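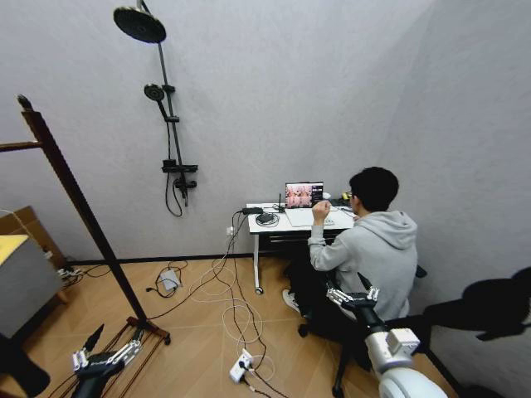 Elldale: Itero erweitert Musterraum

Itero hat den Musterraum am Standort Elldale um einen Garderobenbereich ergänzt. Die Wandmontage der schwarzen Duschgarnitur bleibt unverändert. 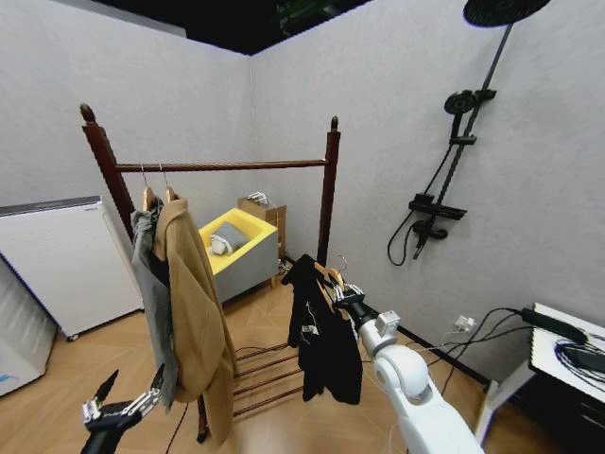
Garderobenständer aus dunkelbraunem Holz mit Lattenablage

Die Bügelware wird ab März in 3 Längen vorgehalten. Planung: Jarmila Koubek.

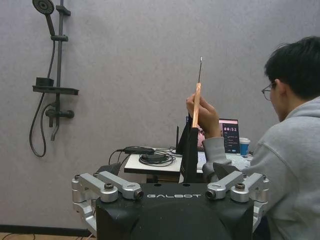

Einhandmischer und Brausestange sind ohne Wasseranschluss montiert. Technische Auskünfte erteilt Joelle Zein, Itero.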